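**状态：** 已解决，观察中
**报修人：** Divina Talavera（Kandwood 二楼图文室）
**处理人：** Nestor Agbayani
**协助：** Jayson Rivera（设备）、Selim Değirmenci（色彩管理）
**设备：** Jelen 宽幅喷墨打印机，靠窗那台
**软件：** Flerlow 输出端，装在图文室工作站上
**纸张：** Ondieki 哑面涂层卷纸
**优先级：** 中，后改为高

## 报修内容（Divina 原文）

五月换完纸以后，靠窗这台打出来的中性灰一直偏绿。浅灰最明显，深灰也有一点，纯黑看不出来。同一个文件在走廊那台上打是正常的。做过喷嘴检查，图案完整。也重启过打印机和工作站，没有变化。

另外，下午打的比上午打的更绿一些，这个我不太确定，是并排放着看的，灯光也可能有影响。

手头有一批展板要交，急。

## 初步信息收集

先问了几个问题，把回复整理在下面。

- 文件来源：多数是同事发来的 PDF，少数是 PNG 和 TIFF。三种格式都有偏色。
- 是否改过 Flerlow 里的设置：Divina 说没有改过。后来查到软件在换纸前后做过一次更新，更新是自动装的。
- 换纸时是否重新做过走纸校准：做过。
- 换纸时是否重新做过线性化：没有。新卷和旧卷是同一个型号，以为不用做。
- 墨盒：浅青和浅黑都剩得不多，没有报警。
- 室内温湿度：墙上有温湿度计，没有人记录。从现在起由 Divina 每次打样时抄在样张背面。

偏色的描述一开始比较模糊，“有点绿”“不太对”这类说法没法排查。和 Divina 约定，以后所有样张都放到观样灯箱里看，走廊和窗边看的结果不写进工单。灯箱灯管的累计使用时间没有超限，Jayson 看过。

## 记录一：排除文件本身

从共享盘里取了一个灰阶梯尺文件，这个文件是 Selim 以前做的，每一级的三个通道数值相等，不带任何嵌入特性文件。分别发到两台机器。

走廊那台：灰阶从头到尾中性，肉眼看没有问题。
靠窗这台：浅灰部分偏绿，大致从高光往中间调都有，越往暗部越轻。

Divina 描述的现象能复现，问题跟着机器走，文件基本可以排除。为了稳妥，又挑了几张灰色面积比较大的图一起打，纯梯尺有时候看不出大面积平涂的毛病，条纹也只有在大块灰上才显得出来。

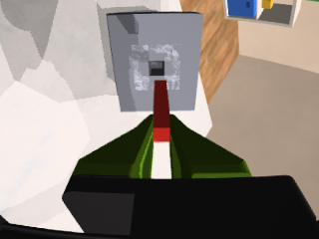 大面积灰打出来以后，偏绿比梯尺上更容易看见。没有发现横向条纹，也没有断线。把样张转了一个方向再看，颜色不变，说明和走纸方向关系不大。在同一张纸的左侧和右侧各打一块同样的灰，两块看起来一致，喷头沿行程方向的差异也先放下。

Jayson 提出有没有可能是单向、双向打印的差别。改成单向重打了一次，慢了很多，颜色没有改善。改回双向。

本条记录的结论：文件没有问题，机械走位没有问题，继续查墨路和软件。

## 记录二：墨路

Jayson 到现场，上午十点开始。

喷嘴检查打了两次，第一次完整，第二次在连续输出一段之后再打，浅黑有断线，断的位置不固定。这就解释了为什么 Divina 那边做喷嘴检查总是正常：她是开机后马上做的，墨路歇了一夜，情况最好。

处理步骤：

1. 普通清洗一次，打喷嘴检查，完整。
2. 连续输出满幅浅灰，再打喷嘴检查，浅黑又断。
3. 取出浅黑墨盒，触点用无绒布擦过，装回。没有变化。
4. 换新的浅黑墨盒。连续输出后仍有断线，比之前少。
5. 打开右侧盖板看墨管，浅黑那一路里有气泡，靠近阻尼器的位置比较多。
6. 更换浅黑阻尼器，重新充墨。

充墨用掉的墨比预想的多，废墨仓也快满了，一起换掉，备件从楼下库房领的，领用单在 Jayson 那里。

换完之后连续输出同样的满幅浅灰，喷嘴检查完整。静置到下午两点再做一遍，还是完整。

颜色有改善，下午比上午绿的现象没有了。但是整体偏绿还在，程度比报修时轻。把换阻尼器之前和之后的样张都夹进了文件夹，背面写了“前”和“后”，请不要拿走。

这里多写一句：浅黑供墨不足时，灰色会由其余几种墨来撑，偏向哪边要看特性文件里怎么分配。这台机器偏绿，换一台可能偏红。以后遇到类似情况不要只认“偏绿”这个特征。

## 记录三：和走廊那台对比

把工单优先级改为高，展板的交付时间定了，Divina 在群里催过一次。

做法是让两台机器用同一卷纸。靠窗这台上的卷纸取下来，装到走廊那台上打梯尺，颜色正常。再把走廊那台的旧卷装到靠窗这台上，偏绿。于是纸的批次差异也可以排除。Obed Alhassan 当时正好在走廊那台上排了活，中间停了一会儿，已经和他打过招呼，他的文件后来重新排在前面打完了。

换卷时发现靠窗这台的纸轴一侧限位环松了，能用手转动。和颜色无关，但走长幅容易跑偏，Jayson 顺手紧过。

随后打了几张有阴影过渡的图，想看暗一些的灰和旁边亮一些的灰是不是偏得一样多。梯尺上一级一级隔得很开，看不出过渡里的颜色断层。

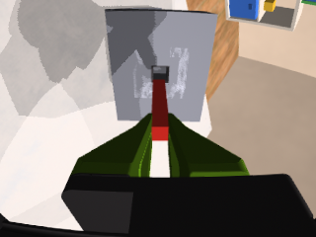
图 2：蓝灰色板面，左上部大片深色阴影，前方为红色细长工具。

结果：靠窗这台在亮灰到暗灰的过渡里有一处颜色跳变。亮的一侧偏绿，暗的一侧接近中性，中间没有平滑过去。走廊那台没有这个跳变。红色两台看不出差别，饱和色本来就不太容易暴露灰平衡的问题，这个结果在意料之内。

这类跳变一般和墨量限制或者黑版生成的起点有关，属于软件侧，转给 Selim。

## 记录四：软件设置

Selim 远程接入图文室工作站，下午四点半。以下由他口述，我记录。

Flerlow 里每种介质有一个介质预设，预设里包含线性化曲线、总墨量限制、特性文件和走纸参数。操作界面上只显示预设名称，里面引用了哪些文件要点开高级页才看得到。

走廊那台的预设和靠窗这台的预设名称相同，都是“Ondieki 哑面”。点开以后不一样：

- 走廊那台：特性文件是 Selim 做的那一份，线性化曲线也是配套的。
- 靠窗这台：线性化曲线是配套的那一份，特性文件变成了软件自带的通用哑面。

也就是说两者不配套。线性化按照我们自己的纸来拉平，特性文件按照另一种纸去分色，浅灰里青墨偏多，看上去就是绿的。

为什么会变：更新日志里写了会“迁移介质预设”。Selim 翻了一下本地目录，旧版特性文件放在用户目录，新版只从公共目录读。靠窗这台对应的工作站账号没有公共目录的写权限，迁移时文件没有复制过去，软件找不到就换成了通用的，没有弹窗，只在后台日志里留了一行警告。走廊那台的工作站是用管理员账号更新的，迁移正常。

处理：

1. 用管理员账号登录，把特性文件复制到公共目录。
2. 重启 Flerlow 服务。只关窗口再打开不行，服务还在后台，试过。
3. 在预设高级页里重新选择特性文件，保存。
4. 导出预设，备份到共享盘。
5. 清空已有的输出队列。队列里的作业保存的是旧的分色结果，不清空就会继续按旧的打。

第 5 步差点漏掉。改完以后第一张样张还是绿的，查了一会儿才想到是从队列里直接重打的。请 Divina 以后改过任何预设都从原文件重新提交，不要在队列里点“再次输出”。

## 记录五：重新做线性化

阻尼器换过，墨路状态和做旧曲线时不一样了，Selim 建议重新做一次线性化，特性文件暂时不动，先看结果。

打印色块表，晾干后测量。第一次测量有一列读数跳动，是纸张边缘翘起，压平以后重测通过。测量仪的白板有一点灰，清洁后重新校过。

仪器测出来的数据存在共享盘的“靠窗机”目录里，文件名带“换阻尼器后”。旧的没有删，放在同级的“停用”目录。

新曲线和旧曲线相比，浅黑通道差得最多，其他几路变动很小，和墨路那边的判断对得上。

## 记录六：验证

验证分几部分，都在灯箱里看，两台机器的样张并排，由 Divina 和我各看一遍，分开写意见，再对照。

**灰阶梯尺。** 两台一致，看不到偏绿。Divina 觉得靠窗这台最亮的几级略微偏暖，我没有看出来。仪器读数在容差以内，先不处理。

**大面积浅灰。** 平整，没有条纹。连续输出之后再打一遍，没有变化。

**过渡。** 原来的跳变没有了。

**暗部与低饱和色。** 这部分单独打了一张，报修单里没有提到，但是展板上有不少接近中性的暗色，最好一次看完。

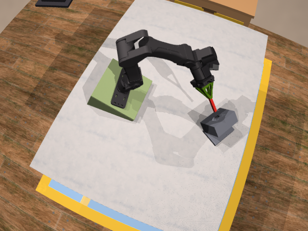
低饱和的绿对灰平衡很敏感，青多一点就发冷，黄多一点就发旧，比鲜艳的绿更适合拿来检查。在改预设之前的样张上，这类颜色的亮面被推得很绿，暗面又几乎发黑，层次都挤在一起。看的时候挑同一个色相、明暗差别大的两块来比最省事，例如绿色方块的顶面是浅橄榄绿，朝前的侧面深得多，两块紧挨着，一眼就能看出各自偏向哪边。新样张上两台机器都能把浅的和深的分开，深的那块还认得出是绿色。桌面的灰白和里面很淡的灰色纹路也拿来看过，纹路没有丢，白的部分没有染上颜色。黑色物体在哑面纸上不够黑，两台一样，属于纸的限制，不在本工单范围内。

**文字。** 小字边缘清楚，没有重影。

**长幅走纸。** 紧过限位环之后打了一条长幅，左右边距前后一致。

验证通过，通知 Divina 可以恢复生产。展板当天傍晚开始输出，先打一张给 Obed 确认，他同意之后再打其余的。

## 返工说明

偏绿期间已经输出的展板共 28 张，其中 4 张灰色面积大，必须重打。剩下的 Divina 逐张看过，以照片和文字为主，不影响使用。

另外有一张是用旧队列重打的，外观和其他旧样张混在一起，已经在背面标注“作废”，下次清理时一起处理。

纸张和墨的消耗算在设备维护里，不算在展板项目上，和 Obed 确认过。

## 往来消息摘录

> **Divina：** 早上开机第一张，灰是干净的，放在灯箱里和走廊那张比，看不出区别。温度和湿度写在背面了。
>
> **Nestor：** 收到。连续打一阵之后再做一次喷嘴检查，把结果也夹进去。
>
> **Divina：** 做了，完整。顺便问一下，亮面纸的预设要不要也检查？我们用得少，但是下个项目可能会用。
>
> **Nestor：** 要，我问一下 Selim。
>
> **Selim：** 看过了，亮面那份同样丢了特性文件，按同样的办法复制过去了。画布的预设本来就是用软件自带的，不受影响。
>
> **Jayson：** 换下来的阻尼器我留着，膜上有一道裂，进空气应该就是从那里进的。另外那几路的还能用，但是和这个同一批装的，建议备一套。
>
> **Divina：** 备件的申请我来提。
>
> **Obed：** 第一张收到了，颜色可以，继续打吧。底部的裁切线能不能再往外一点，上次裁的时候碰到了字。
>
> **Divina：** 裁切线是文件里带的，我改一下再提交。

裁切线的问题不在本工单里，已经请 Divina 和 Obed 直接沟通。

## 原因

有 2 个原因叠在一起：

- 浅黑阻尼器漏气，连续输出时供墨不足，灰平衡随时间漂移。上午轻、下午重主要由它引起。
- Flerlow 更新后预设丢失自制特性文件，退回到通用哑面，造成固定的偏绿和过渡跳变。

换纸和偏色出现在同一时段，所以报修时先想到纸，实际与纸无关。

## 后续事项

- [x] 特性文件和预设备份到共享盘
- [x] 亮面预设修复
- [x] 关闭工作站上的自动更新，改为手动
- [x] 紧固纸轴限位环
- [ ] 其余几路阻尼器备件到货后由 Jayson 登记
- [ ] 图文室操作说明补充一条：喷嘴检查要在连续输出之后再做一次，只做开机那一次不够
- [ ] 操作说明补充一条：改过预设后从原文件提交
- [ ] Selim 评估是否需要重做特性文件。目前读数可以接受，等阻尼器全部更换后再决定
- [ ] 给图文室账号开公共目录写权限，或者改成更新时由管理员登录。两种办法选一种，Selim 倾向后者

观察期到这一卷纸用完为止，余量约 52 米。观察期内如果再看到偏色，请直接在本工单下回复，附上样张背面的温湿度和当天的喷嘴检查结果，不用另开新单。

**Nestor Agbayani**，记录完毕。样张文件夹放在图文室灯箱下面第一层。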